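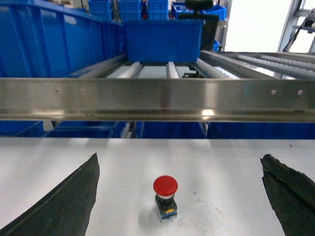

Red stop button on the white bench, with the roller rack right behind it

Small stuff gets lost in big bins, and the bench is always scuffed. How do you set yours up?

Posted by gotomik_parts, 2022-04-23

Hi all! I look after the sorting area at a small parts and supplies shop in Roltness, and I've been trying to get it into better shape since March. We have a white bench pushed up against a steel rack with roller tracks. Blue plastic bins sit on the rollers, and there are more of them underneath. For the big stuff it works great and I love it. You push a bin, it rolls, everybody's happy.

Small stuff is where I get stuck. We handle a lot of odds and ends (caps, little bottles, switches, that kind of thing) and they all go in the same size bin as everything else. When there's only one thing left in a bin I can walk right past it thinking the bin is empty. I've reordered things we still had! Twice!
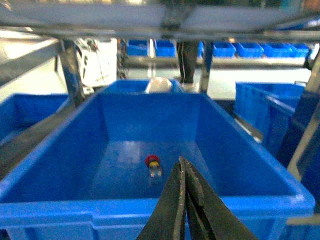 Tiny vial with a red cap lying in the bottom of a big blue bin

And that one's easy, because red shows up fine on blue. It's the clear ones with clear caps that get me. The bin floor is smooth too, so when I slide a bin along, anything light goes skating off into a corner. I don't want to buy a whole new set of bins. There are 67 of them, they all match, and the rim is nice and sturdy to grab.

My other headache is the bench top. I wanted white so small parts would stand out, and it does help, but it picks up gray marks you can see from the doorway. I've tried dish soap and a regular sponge, which gets some of it. I'm a little scared of anything gritty because I don't want to take the finish off.
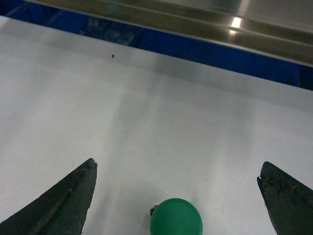

Lighting is the last thing on my list, and I keep putting it off because I don't know what to buy. The ceiling light is okay, but it doesn't reach the whole bench evenly. Something like a green cap is easy to find on the white wherever it ends up, but look at how gray the top gets toward the far edge. Put a pale washer back there and good luck. Would you hang a light strip under something, or get a clamp lamp and move it around? My budget for all of this is $100, and I'd love to have a bit left over.

Then there's how the rack is built. The tracks have small white rollers, and the front is one long steel beam, kind of folded, with a lip along the bottom. I was wondering if I could hook labels on that lip without drilling.
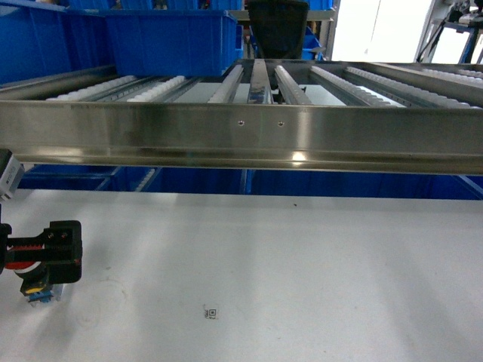 3 replies

Junex

Keep the bins, line the bottoms. Get a roll of the ribbed rubber liner they sell for tool drawers, in white or light gray, and cut a piece for each small-parts bin. Your vials will stop rolling and you'll see clear plastic against it way better than against blue. Cut it a little small or it curls up at the sides. Don't do all 67, just the ones with tiny things in them.

For the really tiny things I put shallow trays inside the bin, the kind for desk drawers. Then a tray can come out onto the bench and go back in without anybody dumping the bin.

Labels: magnetic holders would be my first choice, but try a fridge magnet on that beam before you order any! A lot of stainless won't hold a magnet at all (I learned this with a whole box of them in my hand). If yours doesn't stick, clip-on holders might fit the lip. Measure how deep it is first.

rollerrack_fan

melamine sponge. you're welcome

lol ok a bit more. use it damp, barely press, try it in a corner first because it can dull a shiny top. then wipe with plain water. mine was way worse than yours and most of it came off

Hauksdóttir Supply Room

I'd go with the light strip over the clamp lamp. We had a clamp lamp and it was forever in the way of somebody's elbow. Hang the strip a bit in front of the far edge, so the rack doesn't throw its own shadow on the bench, and pick one with a cover or you'll get glare bouncing off all that steel. Ours cost $70 with the brackets, so you'd have enough left for some liner.

I'd also keep the stop button on its own patch of bench with tape around it. We did that after boxes kept getting stacked in front of ours, and people do respect the tape, mostly.

One thing I don't agree with above is trays in every bin. They hide whatever slips underneath, and then you're back to reordering stuff you have. Liner, yes. Trays only if they fill the whole floor of the bin.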